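Sismomètre Sivska 72 — station posée pour terrains planétaires analogues

Accueil > Instruments > Géophysique > Sismométrie

Référence : SIV-72-B
Fabricant : Lorkine
Disponibilité : sur commande, livraison à partir de novembre
Prix : sur devis

Le Sivska 72 est un sismomètre trois axes destiné aux campagnes menées sur des sites analogues à Mars ou à la Lune : coulées de lave, déserts froids, pergélisol. Il enregistre les vibrations du sol à très faible niveau et sert surtout à étudier la structure des premières dizaines de mètres, y compris la présence éventuelle de glace enfouie.

L'appareil se pose directement sur le sol, sans forage. Trois pieds réglables compensent une pente modérée et la mise à niveau fine se fait par moteur, à distance. Une cloche isolante, fournie, protège le capteur du vent et des écarts de température. Sur basalte nu, il est conseillé de retirer les pointes et de monter les patins plats.

Caractéristiques

Nombre de composantes : 3
Fréquence d'échantillonnage maximale : 125 Hz
Autonomie sur batterie interne : 72 heures
Masse sans la cloche : 1 408 g
Ports de communication : 2
Horloge : GPS, avec oscillateur compensé en cas de perte du signal
Format des données : miniSEED

Contenu de la livraison

Le capteur et son boîtier d'acquisition, la cloche isolante, un jeu de pointes, un jeu de patins, le câble de liaison, le chargeur, la notice en français et en anglais. La valise de transport est en option. Le panneau solaire Erell se branche sur le second port — prévoir dans ce cas l'adaptateur, vendu séparément.

Étalonnage

Chaque appareil est livré avec sa courbe de réponse individuelle. Un contrôle est recommandé après tout transport aérien ou après un choc. Il est effectué dans nos ateliers ou chez Ruotsalainen pour les clients d'Europe du Nord. Les frais de retour sont à la charge du client hors garantie.

Compatibilité

Les fichiers s'ouvrent dans les logiciels courants de sismologie. Le firmware antérieur au modèle B ne gère pas la mise à niveau motorisée ; la mise à jour est gratuite mais demande un retour en atelier.

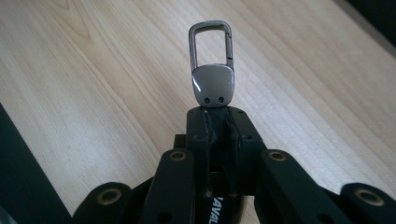 ACCESSOIRES ET PIÈCES DÉTACHÉES

Pointes inox, le jeu de trois
Patins plats pour roche dure
Câble de liaison renforcé, 10 m
Adaptateur pour panneau Erell
Batterie de rechange
Valise de transport étanche

Les batteries voyagent à part et sont soumises à la réglementation sur les matières dangereuses. Pour une expédition vers un site isolé, nous indiquer le port ou l'aéroport d'arrivée dès la demande de devis.

Fiche mise à jour le 16 juin 2019
Télécharger la notice (PDF)
Demander un devis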